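Does Cold Weather Give You a Cold?

Grown-ups have been saying it for ages. "Put on a hat or you'll catch cold!" But is it true? Let's check before we believe it.

Colds come from viruses. These are germs so tiny that you need a very strong microscope to see them. Snow can't make a virus. Neither can a wet sock. If there is no virus near you, you can stand outside shivering and all you'll get is cold toes.
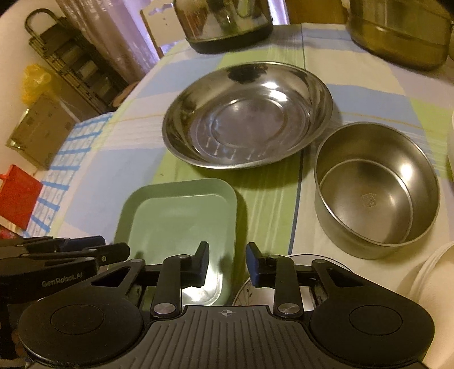 So why do so many people sniffle in winter? One idea is that we stay indoors with the windows shut, breathing the same air. Another is that some viruses last longer when the air is cold and dry. A few scientists think a chilly nose may not fight germs as well. That last one might be right — but "might" is a word to watch. It means we need more tests.

Be careful with stories, too. Say you forgot your hat, and 2 days later you sneezed. Did the hat do it? Maybe you shared a cup with a sick friend. One thing coming after another doesn't prove anything.

Wear the hat anyway if your ears are cold. And wash your hands.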